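Kitchen check, Pusura house, October. Done by the tenants' safety group, kitchen counter part only.

- [x] Fire blanket hangs by the door, easy to reach
- [x] Smoke alarm tested, loud enough in the bedroom
- [ ] Nothing that can burn lies on or against the heating appliances
- [x] Socket load under 2000 W for each outlet
- [ ] Crumb tray of the toaster emptied
- [x] Drawers close fully

**Comment on point 3.** A folded towel is on the corner of the toaster oven. Please hang it on the hook at the sink. The toaster stands very near to the oven, and I would like to see more free space between them, also for the air. The cereal box can stay at the back wall.
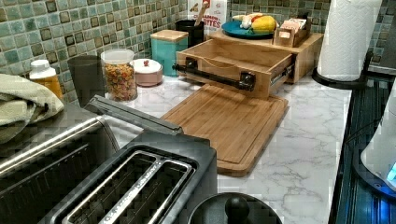 Ilari Partanen answers that the two appliances are never used at the same time, and that the counter has no other outlet which the cords can reach. He asks if a longer cord is allowed.

**Comment on point 4.** A longer cord is not allowed for appliances that heat. The Borell guide says this on page 6. It is better to ask Suominen for one more outlet.

**Comment on point 6.** The bamboo organizer has a pull-out drawer. Push it in after use, because a sleeve catches easily on the handle.

Points 3 and 5 stay open. I will check them again at the next visit, form number 159.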